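Budget sorted, and the gripper comes first

A quick update from me on the robot fund, as so many of you have been asking (thank you for all the emails, I am getting through them!). We met in November and finally agreed on how to spend the money. We're buying one arm for the Ekamari workshop, plus two sets of gripper fingers, and we're holding back £3,000 for the things we always forget – cables, mounts, spare pads and somebody's time to fit it all.

I'll admit I went in wanting two arms. Tímea Sipos had done the sums on a second one and they looked good to me, right up until Povilas Uibo asked what we'd be picking up with it. Fair point. Our list of kitchen jobs is mostly handles, jars and upright posts, and the fingers we have at the moment were chosen for flat boxes. So the gripper money has moved to the top of the sheet and the second arm has slid down to next year, if we're lucky.

We're also doing a lot more in simulation before anything gets ordered. Povilas has been building kitchen set-ups with cupboards and worktops so we can try different finger shapes on the screen, and I've become a bit hooked on watching them, I must say.
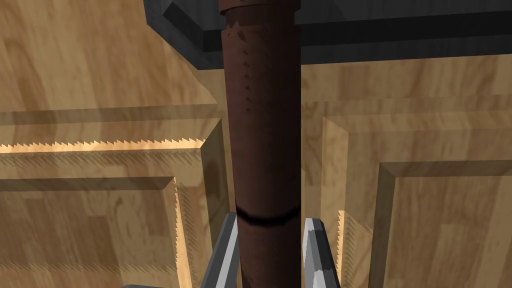

Two gripper fingers either side of an upright cylinder, in a simulated kitchen.

The simulation time isn't free, mind you. We've put aside 30 hours a month on a rented machine, and Siiri Paju is keeping the bookings so that we don't all pile on at once (I was the worst offender last time, sorry Siiri). If we run over, it comes out of the travel pot, and I'd quite like to keep that!

On suppliers, we have quotes in from Postar and Lineo. Lineo is cheaper on the arm by around £171, but Postar includes 4 days of training and a longer loan period before we have to commit. I'm leaning towards Postar myself. Nizar Sleiman is going back to both of them about delivery and the cost of replacement fingers, which neither quote spells out.

If you have a job you'd like added to the test list, send it to Nizar before the order goes in. Measurements please, and the weight if you know it.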